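Keeping the two-armed rig honest: an hour with Elvira Quispe

Typed up fast from my notes, Tuesday, so forgive the state of it. Elvira Quispe looks after the simulated twin of the two-arm machine at Carkside. Same arms, same grippers, a made-up room to put them in. Her job is getting the twin set up and then stopping it drifting away from the real one in the shop. I got an hour. She ate lunch through most of it.

She had renders open from the morning's check when I sat down. Three from the viewpoint above the body, one close on a gripper.

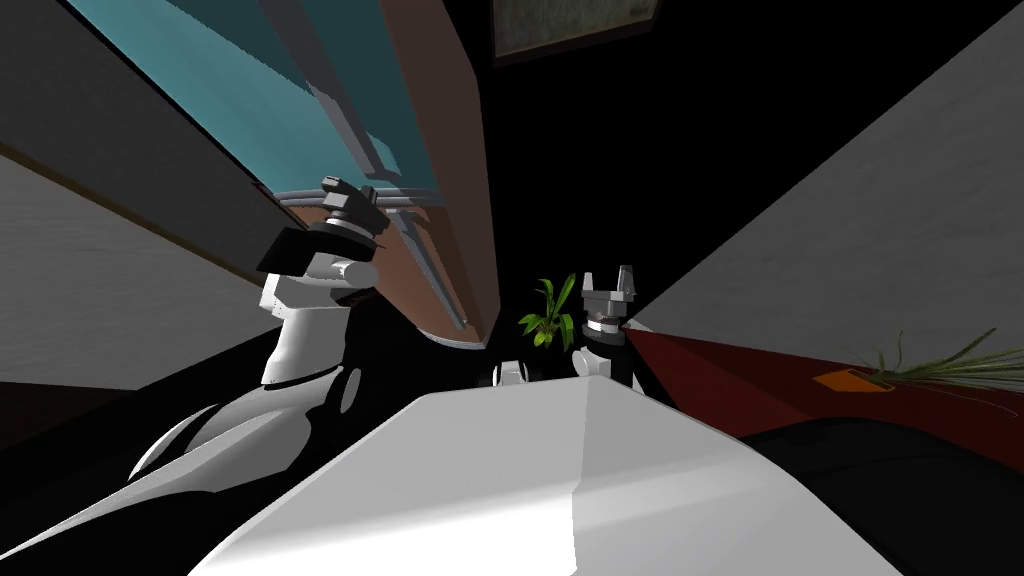
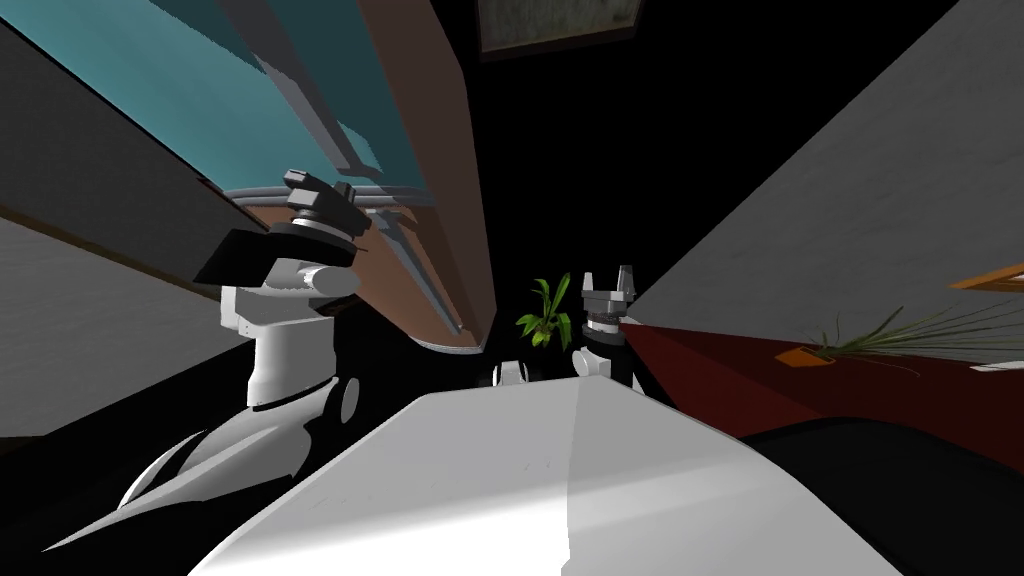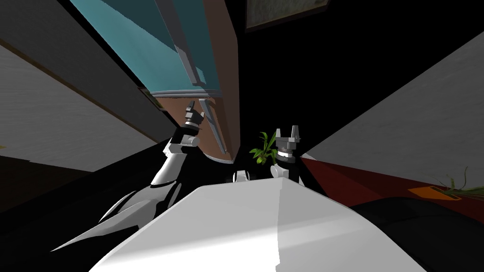
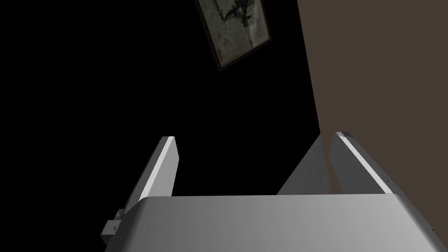 What she checks first

The fingers. Always the fingers, she says.

"People come in and want to look at the whole arm. I go to the two little plates on the end. If the gap is wrong there, everything I do up the arm is wasted."

In the close one the gripper is open, nothing between the fingers, black behind. She likes it plain like that. She reads the edges, the bright line down each finger, and wants them to look like a pair. If one line goes thick and the other thin when she hasn't asked for it, she goes into the joint file.

"Somebody types a number for the left and forgets the right. That's most of my week. Not glamorous."

I asked if she counts that as a repair. She does. "You open it up, you find the bad part, you put a good one in. The part is a line of text. Same job."

The tilt

The room leans like a ship going over. Walls, red tabletop, the picture hanging up top, all on the diagonal. I asked if that bothers her. Shrug.

"I stopped seeing it. I look at the arms against the body. The white part is my floor."

She did show me how she uses the room though. The brown panel is her marker. In one of the wide views the left gripper comes up just beside it, and she can tell from that alone if the shoulder offset has been touched. The plants get used too. The little one with the pointed leaves is near the right gripper in all three wide ones, so if she moves the right arm and the leaves end up somewhere silly she knows to look at the camera mount and leave the arm be.

Who put the plants in? "Halvard." Halvard Eide built the room and she says he will not be taking requests.

Setting up from nothing

I wanted the order she does it in, and she gave it to me between bites, so this is as near as I could write it.

Load the body by itself. No arms. Check it sits where the file says. Then left arm, bare, no gripper. Run each joint to its stop and back, slow. Then the right, same again. Only then the grippers, and open and close each of them with the arms parked.

"Park them first. I've watched Octavio skip that. The fingers go through the torso, he says it's fine, it's only a sim. Then he wonders why the contact log is 600 lines long."

(Octavio Llanos, across the room, did not look up.)

After that a full run of poses. There are 208 in the set. She lets it go by itself and pulls frames from it, and she looks for two things: a part that jumps between one pose and the next, and a part that sits inside another part. Pose 119 has a bad name. It brings the right arm in tight to the body and for months the wrist clipped the shell there. The fix was 2 millimeters on the collar.

"Two. I had rebuilt the whole elbow by then."

Looking after it

Once the thing is running, upkeep is mostly saying no. The Cusi team send her new arm meshes whenever the real hardware gets a change, and the meshes come with the wrong origin more often than she would like. She keeps the old ones. Every one, in dated folders, and she wont delete any till the new set has done the full pose run clean.

Lighting she leaves alone unless it hides an edge. The arms have a lot of glossy black on them and in a dark corner that goes to nothing, so she nudges the light until there is a highlight to read along the shell. A render where you can't find the edge of the part is no good to her however nice it looks.

She also keeps a paper notebook. Joint, old value, new value, initials. Birutė Org started it before her and the first pages are in Birutė's handwriting, very small, some of it in pencil. Yolanda Cárdenas wants it all moved to the tracker by April. Elvira says she'll do both.

When the real one breaks

This was the bit I came for. When the shop machine has a fault they bring her the joint readings and she puts the twin in that same pose. Sometimes the fault shows right away, a cable run that's too short for that reach, or a wrist turned past where it ought to be able to go. Sometimes the twin sits there perfectly happy.

"Then I say to them, my one can do it, so go look at your motor. They hate that."

Is she usually right? She thought about it. "Often enough that they keep coming up the stairs."

Last thing I asked was what she'd change if she had a free week. Gripper mounts. She wants the bracket on the side of the housing remodeled properly, it's all plain boxes right now, and when the mount on the real one gets moved she has nothing good to measure against. She has asked for the drawings from Bumulik. Still waiting on those when I left, and the 1:30 pose run had just started so she'd gone back to the screen.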